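Kisdale Dry Cider, 500 mL bottle

Mimovel Cider Works
Product code: 713
Size: 500 mL
Sold as: single bottle or case of 11 plus one mixed-pack bottle
Availability: in stock

Kisdale Dry is our year-round cider and the one we pour most of at the Pearce cellar door. It is made from late-season apples, fermented slowly in steel and left to settle before bottling. There is no added sugar and no added flavour. It finishes dry, with a bit of grip from the skins and a smell a lot like fresh-cut apple.

Cider maker Lovisa Westerberg keeps the recipe close to the first batch. The blend changes a little from one harvest to the next, so the colour can run from pale straw to light gold. A fine haze is normal. Stand the bottle upright in the fridge overnight if you prefer a clear glass.

What to eat with it

Sharp cheddar, pork sausages, roast chicken and anything with mustard. It also does well with plain crackers and a soft cheese.

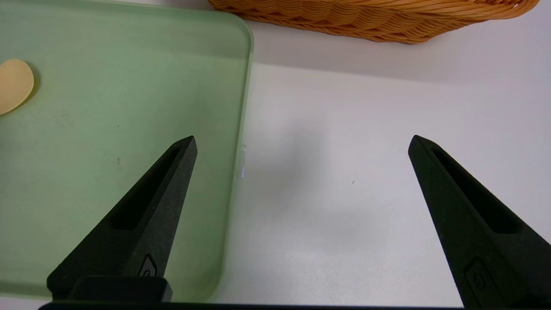
A round, tan, biscuit-like disc on a green tray.

If you are cooking, use it in place of white wine with mussels or onions. Add it early and let it reduce, as the dryness can turn a bit sour if it goes in at the end.

Serving and storage

Serve at fridge temperature or slightly warmer. Store upright in a cool cupboard, away from direct light. Once opened, recap the bottle and drink it within two days. The cap is a standard crown seal, so you will need an opener.

Cases and gift orders

Cases ship in a plain cardboard carton with moulded dividers. The mixed-pack bottle is our choice and is usually Malov Pear or the Kisdale Medium. If you want a full dozen of the Dry, write that in the order notes and we will pack it that way at the same price.

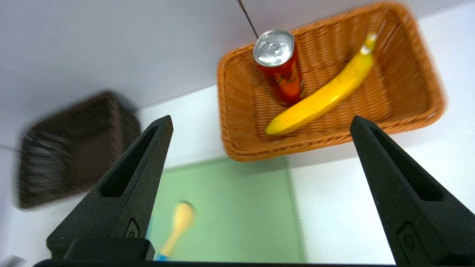
Gift orders can include a handwritten card of up to 20 words. We leave the invoice out of the carton and email it to the buyer. Azucena Medrano looks after gift and wholesale orders and can set up a split delivery if you are sending to more than one address. Please allow an extra two working days for these.

Delivery

An adult must be home to sign for the parcel. If no one is there, the driver will take it to the nearest pickup point and leave a card. We do not send to parcel lockers. Breakages are replaced if you send us a photo of the bottle and the carton within a week of delivery.

Pickup from the cellar door is free. Bring your order number and photo ID.

Batch notes

Current batch: 619
Bottled: May
Contains sulphites. Suitable for vegans. No gluten ingredients used.

Batch 619 is slightly fuller than the one before it, with less fizz. Bottles from the earlier batch are sold out online, though the cellar door may have a few left.

Page updated 12/08/2025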